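Prorska begins towel-folding trial at Drokness laundry 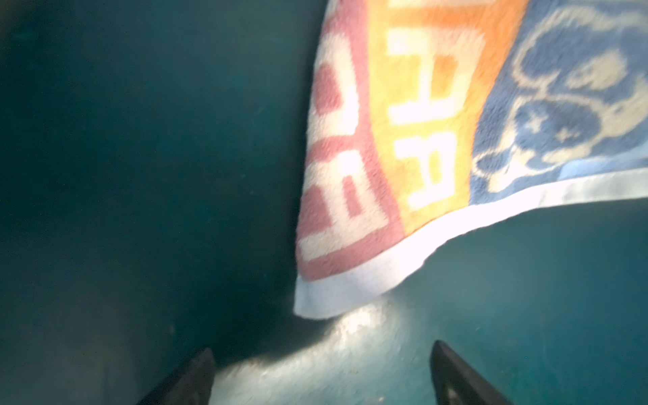 Reading time: 1 minute

Prorska has begun a trial of robotic towel folding for its Drokness laundry, where staff fold by hand.

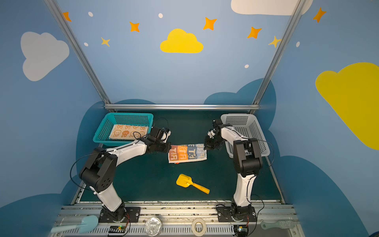
By Ibsa Assefa

Two arms grip each towel from opposite sides. Under the plan, 5 folders will move to inspection and repairs – with no change to pay or hours.

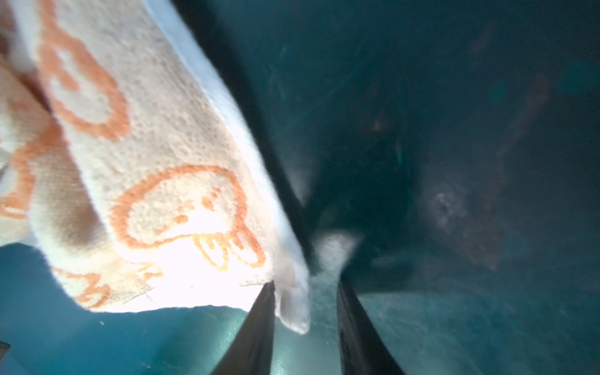

"Wrists and shoulders suffer in this work," said Prasanna Sivakumar, operations manager. Staff will still sort every load.

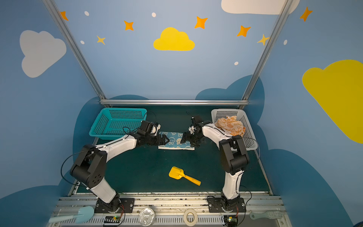
The company will review the trial with employees in July.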